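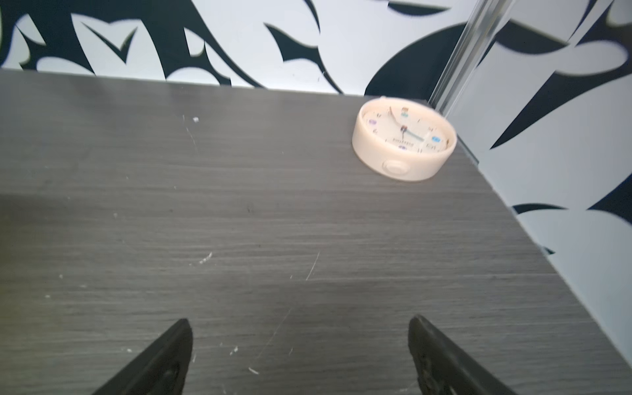

11 Oct 2025, Saturday, projection workshop

Came in at the quiet hour to finish inspection of the Jitden print before it goes back on the shelf. Writing this long because Higinio Cisneros takes over the reels next week and he asked me to put down everything, also the small things.

The film is Praler, the comedy with the two brothers and the stolen bus. Our copy is 35 mm, 4 reels, with the subtitles burned in. It came from the Jitden collection together with the trailer and one can with no label. I have not opened the unlabeled can yet. The smell at the lid is a little like vinegar, so it stays apart from the others until we test it with the strips.

Reel 1. Head leader is too short. I added new leader and marked it with the title and reel number in ink. There are old cue marks of three different owners at the end of the reel, one set scratched by hand, very ugly. I do not remove anything. Perforations good on both sides. One splice in the scene at the market, cement, still holding. I flexed it gently and it did not open. I leave it as it is.

Reel 2. The worst one. Edge damage on the soundtrack side, starting after the brothers leave the police station and continuing until the wedding. I repaired the torn perforations with clear tape, both sides, cut at the frame line. 186 repairs on this reel alone. I know that Higinio prefers to cut out bad frames when there are many together, but please do not do it here. The joke with the hat depends on the timing, and the print has already lost some frames in exactly this place. When I compare with the dialogue list, the line of the older brother ("So who is driving?") starts in the middle of the word. If we take more, the audience will laugh at the wrong moment, or not at all.

Also on reel 2: tape splices from some earlier time which have stretched. The glue came out at the sides and caught dust. I removed the old tape, cleaned the frames with cotton and the usual solvent, and made the splices again. It took most of the morning. The rewind must be done slowly here. I had the motor too fast at the first try and heard the ticking before I saw anything.

Reel 3. Good. Color has gone to pink in the night scenes, and the blacks look brown, but this is normal for the stock. Light vertical lines on the base side through the whole reel. They will be visible in the sky when the bus goes over the bridge. There is nothing to do with our equipment.

Reel 4. Good except the tail. The end credits were cut, I think by a cinema which wanted to close early. The list of musicians is missing. For the screening I suggest we print the names on the program sheet, I have them from the press book. I also found that the last splice before the credits was out of frame by one perforation. Made again, now it is correct.

Shrinkage: measured at head, middle and tail of each reel. All are inside what our projector accepts, reel 2 is the nearest to the limit. I wrote the values on the inspection card, so I do not copy them here.

Projector

After lunch I ran reel 3 on the left machine for a check. Picture steady in the lower half but it weaves a little at the top. I first thought it was the gate, then the pressure, then I suspected the print. It was the side guide roller, which did not return freely. Took it out, cleaned it, a small drop of oil, and the weave became much smaller. It is still there if you look for it at the edge of the subtitles. I would like to order a new spring from Becerra, and I ask Higinio to call them, because on the phone my explanation of the part always becomes too long.

Sound level: this print plays low. In the dialogue I needed to go clearly higher than our normal position. Then the brass band comes in reel 3 and it is too much. Suggested: start higher, go down when the bus stops at the village gate, and up again after the priest speaks. I have marked it on the cue sheet in pencil.

Lens and masking: the film is 1.85. Someone wrote 1.66 on the old can, and this is wrong. At 1.66 the microphone is visible in the kitchen scene, I tested it. It is quite funny in a comedy but the director surely did not want it.

Digital copy

The Odis file arrived on the drive. Played the first twenty minutes only. The image is clean, cleaner than I like, faces are a bit like wax. The subtitles are a new translation, and in my opinion weaker. In the old one the uncle says "I was born tired," in the new one "I am always tired." The small difference kills it. There is also an opening title card that our print does not have, with a dedication. I do not know if it belongs to the original release or was added for television. Question to the Jitden people, I will write the mail on Monday.

If the print has a problem in the show we can change to the file, but the running times are not the same. The file is shorter by some seconds in each reel, probably because of the black between them. Higinio, if you change over in the middle, do it at the end of a reel and not inside a scene.

Supplies

Clear splicing tape: 2 rolls left. With a print like this one it is not enough for the winter program. White leader is fine. Cotton gloves, only the large size remains and they fall off my hands. Solvent is fine until December. We paid 80 for the last box of tape and I think the shop will ask more this time, please compare before ordering.

Open points

Test strips for the can without label. Leave them in for a full day, lid closed.
Guide roller spring, left machine.
Ask for the dedication card, and for the missing credits if another print exists.
New can for reel 2. The present one has a bent rim and the lid needs force.
The dialogue list goes back in the gray folder. I used it today and put it on the shelf over the rewind bench.

Reels are stored tails out. The inspection cards are inside the cans, under the lid, except reel 4, whose card is still on my desk waiting for the ink to dry.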